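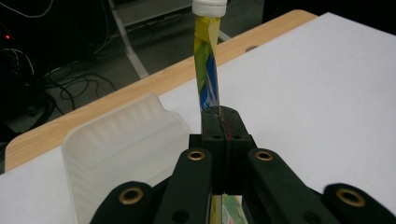
Floreo wants you to pay for a badge, and it would like you to call that safety.

The app announced on 30th July that accounts can buy a "trusted seller" mark for $4 a month. Buyers are supposed to see it and relax. I read the help page twice looking for the part where somebody checks the seller. You give them a working card and a phone number. Scammers have those too.

We've been here before. Celtix sold a badge like this for 23 months, then dropped it when the complaints piled up. Ticona still has one, and I've bought two broken lamps from people wearing it. 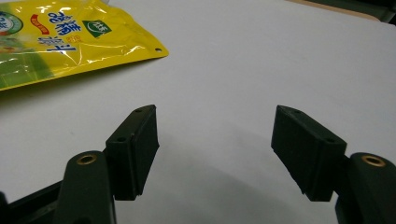
Yellow food package with blue lettering and a green logo.

Fans of the plan say a fee keeps out the lazy crooks. Maybe. A crook who clears $123 on a fake jacket can find four bucks. The person who can't be bothered is the woman selling her kids' old boots, and now her listing sits under his.

Stunport, which is smaller and uglier than any of them, holds the money until the buyer says the box showed up. It's slow and sellers grumble about it. I'd still take that over a little colored mark.

Floreo says more features will come with the badge later. I'd want to see the refund numbers first, and so far it hasn't published any.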